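The folding line at Motstead

In August the management at Motstead, a commercial laundry and garment-care firm where I kept the books for 14 years, told staff that folding would be automated. The word used was "relieved". The folders would be relieved of the dull part of the job and moved on to something better. I have been waiting since then for a description of the something better, and so have they.

What has arrived so far is more work. Before a machine can fold a pair of trousers it has to be shown trousers being handled, over and over, by people who already know how. So the staff do it with grippers in their hands, picking up jeans and tops with two padded jaws where they used to have ten fingers. Some of it is done on site and some in ordinary bedrooms, on ordinary beds, because the supplier, Flalari, wants clutter and bad corners as well as clean tables. The target for one garment type was 1,927 recorded folds. A good folder could do that by hand and be bored by it. With the gripper it is slow, and it hurts the wrist.

Refilwe Nkosi trained most of the people on the evening shift. She told me she doesn't mind the tool much. What she minds is that her speed has gone from being the thing she was paid for to being a problem. She was asked to slow down so the movements would be clearer, and her bonus is still worked out on pieces per hour. She raised this at the start. It was "being looked at" when I last asked.

The supporters have a case and I don't want to pretend otherwise. Folding is hard on the shoulders. Kenji Escobedo, who runs the floor at Jakstead, a smaller outfit across the ring road, says he can't fill the early shift at the wage he is able to offer, and I believe him. If a machine did the towels he would sleep better. Towels, though, are flat and square. Jeans have a waistband that is thicker than everything else, and legs that go wherever they like. The demonstration I was shown used towels.

My own doubt is about who gets the benefit. Motstead employs 164 people, 57 of them in folding and packing. Their knowledge of how cloth behaves is being taken down a piece at a time, and they are paid the usual hourly rate for it. Once it has been handed over it can be copied for as long as anyone likes. A plumber who wrote the manual would expect a fee. I have seen the contract with Flalari, and it has four pages on who owns the recordings and one line on the staff, which thanks them.

When the old Petersen presses came in, we were told the same story about better jobs. A few people did get them. The rest got a press each and a shorter break.

I would ask for three dull things in writing before another garment is picked up: a separate rate for recording work, a bonus that doesn't punish it, and a date by which the new jobs will be named. If the firm is as sure of the future as it sounds, none of that should cost it much.
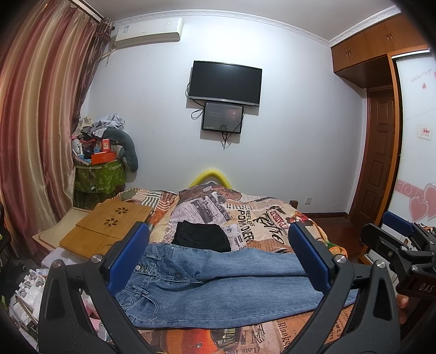 Should workers be paid extra for teaching a machine their job?

They should, at a rate agreed before the recording starts. It is different work from the job they were hired for, and the firm goes on using it long after the shift has ended.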